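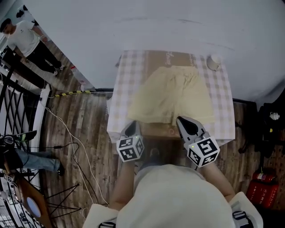 2 min read · 5 replies

Packing for a week in Lurholm, carry-on only?

pebblewick
Going in January, first time. Want to do one small bag, 13 liters. Partner says I'm nuts. Anyone done it? Do I need the big coat

grumbleoak
Done it twice. Wear the coat on the train, dont pack it. Two sweaters max. Lay everything out flat the night before, then put a third of it back.

tansy_348
Disagree on two sweaters. The harbor wind is brutal – I had three and used all of them. Also shorts? In January?? Leave them home.

pebblewick
Shorts are for the hotel pool lol. And sleeping.

grumbleoak
Fair. Shorts weigh nothing. Fold in thirds, then roll from the waistband, stuff them in a shoe.

marrowfat
Rolling is overrated imo. Flat folding creases less and you can see what you've got. I use the Bangash cubes, the small ones. Zipper went on one but they replaced it.

tansy_348
Bangash cubes eat half your space in a 13 liter bag. Just use a grocery bag.

pebblewick
ok so roll the soft stuff, fold the shirts, no cubes. Is the bus from Horoslow still running late? We get in at 11 pm

marrowfat
Last one was 11:40 when I went. Check teh board at the station, they move the stop in winter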